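Notebook, November
Bread staling, batch 4

Start 8:40 a.m. Room 21 C, humidity not logged because the Bistach meter was still on charge. Log it from batch 5 on.

Purpose: repeat batch 3 with the oil addition changed and everything else held. Batch 3 showed a softer crumb on day two in the oil dough, but the two doughs were proofed on different shelves of the cabinet and the upper shelf runs warm. Result not usable.

Dough, both halves: flour 1000 g, water 630 g, salt 18 g, dry yeast 7 g. Flour is the Stendia bread flour, same sack as batch 3. Oil half gets olive oil at 4 percent of flour weight, added after the first four minutes of mixing. Control half gets nothing in its place. I considered adding extra water to the control to match dough feel and decided against it; that would change two things at once.

Mixing: Sekiguchi mixer, speed 1 for four minutes, speed 2 for six. Dough temperature off the hook 25.5 C control, 25.9 C oil. Oil dough slack at first and slow to take up the last of the oil. Scraped the bowl down twice. In batch 3 I scraped once and found an oily streak under the hook, so write twice into the method.

Bulk proof 75 minutes, both on the lower shelf. Divided by weight, shaped round, second proof 50 minutes. Baked at 220 C for 16 minutes, control tray first. Oven recovered to set point before the second tray went in.

Storage. Old notes say "cupboard," which covers too much. Half of each set is to be held on an open shelf, unwrapped, and the other half in closed paper bags in a drawer. Keep both sets away from the sink side and off the floor of any unit that sits over a dishwasher.
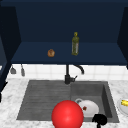
Firmness readings

Method as in batch 3. Cut a 25 mm slice from the center of the roll, discard the ends, press the flat probe to 40 percent of slice height, and record peak force in grams. One reading per slice.

Two hours after baking:
Control 318
Oil, first slice not valid, probe touched crust. Not repeated, roll used up.

Day two, unwrapped:
Control 728
Oil 430

Bagged set not read yet. The gap in the unwrapped set is larger than I expected from 4 percent oil. Before reading anything into it, check crust thickness. The oil rolls browned faster and the crust looked thinner on the cut face, which would change how water moves out of the crumb. Weigh rolls before and after storage next time so that drying and staling can be told apart. At the moment the probe sees both together.

Probe drift: zero checked before and after, no change. The Sisow load cell is due for calibration before batch 6.

Open points

Single readings only. Need several rolls per condition or none of this holds.
Reheat test: warm a day-two roll to 60 C at the center, cool, read again. If firmness drops most of the way back, starch is the larger part of it.
Try the oil at 2 percent.
Order paper bags, same size as now. The larger ones leave too much air around the roll.
Clean the mixer hook collar. Old dough packed in behind it.

Stopped 5:15 p.m. Bagged set to be read tomorrow morning before the oven goes on.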